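2022-12-22
Workshop notebook, packing bench

Back on the bench setup after the Pasaribu order went out. Main job today was deciding how the long white table gets used from here on, and getting the notes from March and from this week into one place.

The old way was cartons in the middle of the table, loose goods wherever there was room, and paper stuffing in a heap on the floor. It worked for small runs. On the Mirkilwood run we had 419 pieces to wrap and the heap kept spreading into the walkway. Azlan wants the yellow line kept clear, and I agree.

New layout, as agreed with Azlan:

Blue tray at the left end, for goods coming in. Pale bin at the right end, for wrapping material and scrap. Table surface between them stays clear until a piece is being worked on. One piece on the table at a time. Finished pieces go straight into the carton on the cart, never back in the blue tray.

Checked the tray for fit. It takes a stack of the flat Hiditz parts without the top ones sliding, as long as they go in long side first. Turned the other way they ride up on the raised side. The floor of the tray is slick, so the round parts roll. I tried a folded sheet of paper under them and that held well enough. A piece of drawer liner would be better. Liesbeth has a roll at home and will bring it in. 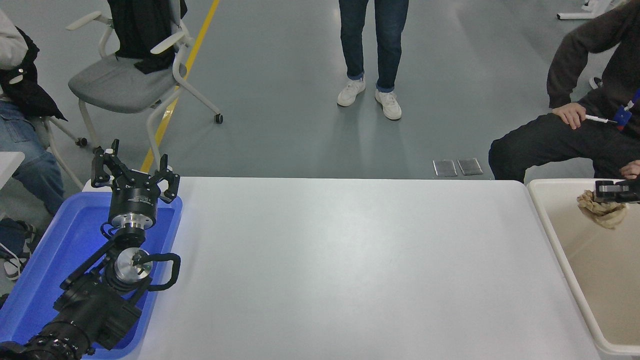 Table with the new layout, blue tray on the left, bin on the right with a crumpled tan piece in it.

Spent a while on the bin. The rim stands up against the end of the table and you have to lift your hand over it each time. Did 48 pieces at a steady pace to see if it was annoying. It was, a little, by the end. Options are to drop the bin a couple of inches or raise the table. Table legs adjust but the left rear one is stiff and I didn't want to force it. Will look for a lower stand for the bin first.

Same 48 pieces, wrapped the old way in March, left a lot more paper behind. I didn't weigh it then, so no real comparison. Should weigh it next time. The kitchen scale in the cabinet reads fine up to 400 grams, past that it drifts, so weigh in batches.

Wrapping material: the tan stuff from Pernanik crumples well and keeps its shape under a light part. Under the heavy parts it goes flat and you need 2 pieces. The white tissue is no use for anything but the finish wrap. We still have most of a case of it, so use it up there and don't reorder.

Chair: the gray one on casters is all right for sorting but too low for wrapping. I stood for most of the run. Keep it back from the table so nobody catches a foot on the legs when carrying a carton through.

Liesbeth asked if the tray and the bin could trade ends, as she is left-handed. Nothing stops it. The cart would have to go on the other side too. We'll try her way for one full run and write down the time for both.

To do:
Drawer liner for the tray (Liesbeth)
Lower stand for the bin
Oil the left rear table leg
Azlan to order tan paper, same width as last time
Put the part list up on the wall by the cart, the one in the drawer is out of date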